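Home | News | Services | Meetings | Contact

We use cookies to improve your visit. By continuing to use this site you accept our cookie policy.

Stutbridge Water District to Replace Older Meters Beginning in July

Reading time: 2 minutes

The Stutbridge Water District will begin replacing older residential water meters in July, following approval of the work at the district's most recent public meeting. The project covers 2,009 homes in Stutbridge and the neighboring community of Odilthorpe and is expected to continue through the following spring.

The meters to be replaced are among the oldest still in service in the district. Many of them must be read by hand, and a number have dials that have become difficult to read. The new meters will send readings to the district office each night. Customers will continue to receive one bill every two months, and the rates approved last year remain in effect.

Work will start in Odilthorpe, where 798 homes are scheduled for the first phase. Crews will then move to the streets north of Fevau Road and finish in the older part of Stutbridge. Letters giving a two-week window will be mailed to each household before crews arrive in the area. A second notice will be left at the door the evening before the work is done.

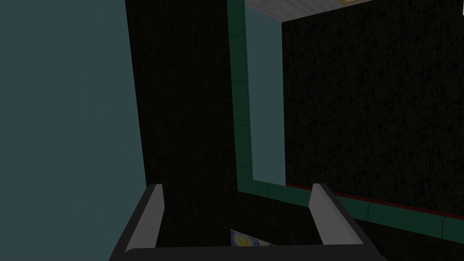
Computer rendering of a two-fingered gripper.

Most replacements will take less than an hour, during which the water supply to the home will be shut off. Residents do not need to be present if the meter is located in a box at the curb. For 212 homes with meters in a basement or utility room, an adult must be available to let the crew inside. Appointments for these homes may be made by telephone between 8 a.m. and 4 p.m.

After the work is completed, customers may notice air or cloudy water at the tap. The district advises running a cold water faucet for several minutes, beginning with the one closest to the meter. Customers whose water remains cloudy the next day should contact the service desk.

The district asks residents to clear plants, gravel and stored items from the area around the meter box. Vehicles should not be parked over the box during the two-week window. Damage to lawns or paving caused by the work will be repaired by the contractor, Salcedo, at no charge to the property owner.

All crew members will carry district identification and will not ask for payment at the door. Residents who are unsure about a visit should call the district office before allowing anyone inside.

A street-by-street schedule will be posted at the district office and at the Odilthorpe library in July. Printed copies are available on request.

Sign up for our newsletter to receive service notices by email.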